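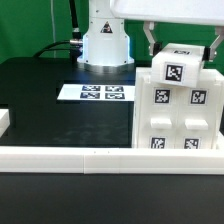 I have started painting the spare bedroom, and so far what I've mostly learned is that picking a green is a terrible way to spend August. I brought home sample cards, I brought home those little tester pots, I taped squares of paper all over the wall and walked past them at different times of day like I was visiting a museum. Every one of them looked lovely in the store and like split pea soup by dinnertime. I kept wanting something like that green backdrop behind the black tabletop, one stretch of green going all the way across from edge to edge, and what I had was a patchwork. The one I finally bought is called Oshima, and I can't tell you if it's named after a place or a person or a type of tea, but it's soft and a bit gray and it doesn't turn on me when I switch the lamp on.

The room itself was beige when we moved in, and it stayed beige for 5 years because it was where we put things we didn't want to look at. Suitcases. The ironing board. A box of cables that fit nothing we own (I did not throw it out, I moved it to the hall closet, please don't write in). Emptying it took longer than all of the painting has so far!

Then came the filling. I used a tub of Biltden filler, and I have no complaints about it except that I put on way too much and had to sand most of it back off. Wear a mask when you sand. I wore one for the first wall and then got lazy, and I was sneezing white dust until bedtime. I also found out that the wall by the window isn't flat, like really not flat, there's a sort of belly in the middle of it. I decided that was charming and moved on.

Paint math next, because I got this wrong. I had a budget of $410 for the whole room, and that had to cover paint, brushes, a new shade for the window and a rug. The paint ate a lot more of it than I had planned since I forgot about primer completely and then bought the wrong kind and couldn't return it, because I'd opened it. So the rug is waiting until November, when I'm hoping there'll be a sale. I have my eye on one from Lalach, cream with a skinny dark stripe, and I visit it online more than I should.

A few things I'd do the same way again. I cut in the edges by hand with a small angled brush and skipped the tape, and my lines are fine. They're a little wobbly over the door, but you'd have to be standing on a chair to see it. I put the leftover paint in a jam jar with the name on the lid. And I stopped when I was tired, which I have never done on any project before, and there are no drips to show for it.

Second coat goes on tomorrow if it isn't too humid. After that I need to decide about the closet door, which is still beige and looks worse every day now that it's next to something nice. I'm leaning toward white. My sister says paint it green too and let it disappear, and I hate that she might be right, so I've bought one more tester pot and I'm going to go tape up some more paper.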